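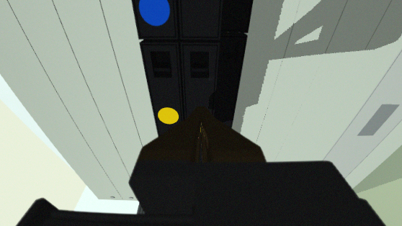
Murard wanted to know why we can't just record 4000 runs of the same reach and call it a day. Fair thing to ask, and it's pretty much what this week is for!

Course > Robot Learning Lab > Handout 5

Home Notes Labs Readings

So, the Nala set. I started it in simulation with 4000 attempts and kept 3125 after sorting (I tossed the ones where the log and the camera drifted apart, which was my own sloppy script). If the gripper always comes at the dark column from one spot, your policy learns that spot and very little else. Move the start pose a bit. Let the colored dots land in different places in the view, even half hidden behind the fingers.

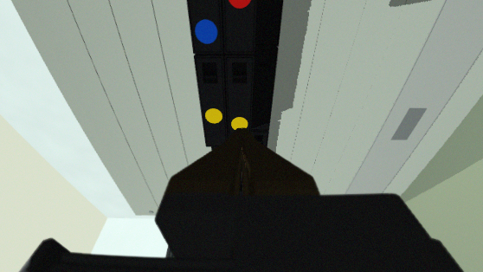
Should we throw out the failed attempts? Keep them, in a separate folder with the failure tagged, and leave them out of your first training run.

For the lab, each group records 800 attempts in the Dukener simulator. Please save the start pose with every single one, I beg you! Shadows can stay on. Bring your worst run to class and we'll pick it apart together.

Contact: Molefe Lab teaching desk | Back to top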